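PRESS RELEASE

For release Sunday, 4 a.m. – no embargo after that

Dromirari puts its two-arm bench kit on general sale, with finger sets and a task library included

Brolitz, April – Dromirari today opens orders for Pullelon, a bench kit for teams who want two robot arms working on ordinary household items without spending a season on setup. The kit has been out with early users since last year. Now anyone can order it. Shipping from the Brolitz works begins as soon as the first batch clears checks.

What is new

Short version: same arms as the early units, new fingers, new software, one price list instead of three.

The fingers are the big change. Early users told us the old flat pads were fine on boxes and poor on anything round. So the new set is slimmer at the tip and swaps over with one hex key, no recalibration if you stay within the same family. Spares come in the box. Four pairs, matched.

The task library, called Ñahui, ships with 472 ready-made tasks. Lifting, turning, handing over from one arm to the other, setting down. Each one can be edited, copied or thrown away. Users who record their own tasks keep them on their own machine unless they choose to share.

Wrist cameras are standard on both arms. They were an extra before, and almost every early user bought them anyway.

Why household items

Most small-arm kits are shown off with cubes and pegs. Fine for a first afternoon. But the people who write to us work on kitchens, stock rooms, care homes, repair benches, and their objects are curved, shiny, pale, awkward. A bowl has a rim that throws back light. A bulb has a wide end and a narrow end and wants to be held by one more than the other. Pullelon was tuned on that sort of thing from the start, and the library leans the same way: tableware, lamps, tins, cartons, cloths, bottles.

Pullelon at the bench

Wrist view, first with an LED flood light bulb on its side, then with a white bowl:
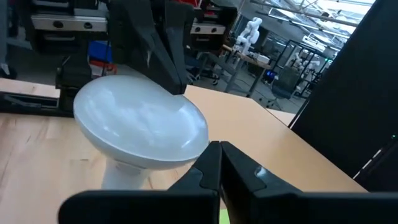
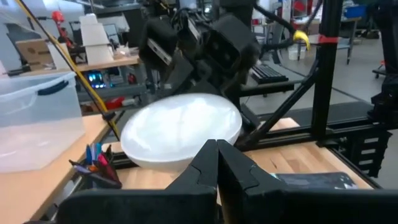 What is in the box

– Two arms with grippers fitted, plus a clamp set for tables between normal desk and workbench thickness
– Four pairs of fingers, matched
– Two wrist cameras with leads
– Ñahui task library, full version, no yearly fee
– Stop button on a long lead
– Printed setup guide (the early units had a PDF only, several people asked for paper and they were right)

Not in the box: a table, a computer, or anything to pick up. The computer needs a recent graphics card. A list of ones we have tested is on the order page and will be kept up to date.

Setup and training

Plan on a day. Most of that is clamping, cabling and running the reach check on each arm. The reach check has been rewritten and now warns if the two arms can touch at any point in a task – the old version only warned once they had come too close, which was no help to anybodys nerves.

Dromirari will run free online setup sessions for every order placed in the first batch. Further sessions are charged. On-site training is offered within a day's travel of Brolitz, by arrangement, and places are short so please ask early.

Early use

Early users logged 1,231 hours on Pullelon units before this release. The fault reports from those hours led to a stiffer gripper mount, a longer camera lead and a quieter fan in the control box. One known problem remains: very glossy pale surfaces under strong overhead light can confuse the depth estimate, and the arm may pause and ask for a second look. It will not guess. A software fix is in testing and will go out free to all owners when it is ready. Until then, moving the lamp or dimming it a little normally sorts it.

Upgrades for early users

If you have an early unit you don't need to buy again. The new fingers fit the old grippers with an adapter ring, and the ring is free to anyone on the early list. Ñahui will run on the old control box, slower to load but otherwise the same. Write to the support desk with your serial number and say which arm mount you have, long or short. Please do say which. We have sent out the wrong ring twice now.

Price and ordering

One price for the full kit, shown on the Dromirari order page along with delivery charges by region. Schools and colleges get a reduced rate on proof of status. Single arms are not sold seperately at this stage; they may be later in the year. Lead time for the first batch is two months from order. Deposits can be returned in full up to the point of dispatch.

About Dromirari

Dromirari designs and builds small robot arms and the software that runs them. Its works and test room are in Brolitz. Pullelon is its second product.

Press contact

Loan units for review are available for two weeks at a time, return carriage paid. Requests through the press form on the Dromirari site, marked PULLELON REVIEW. Please give a delivery address with step-free access, as the crate is heavy and comes on a pallet.

Ends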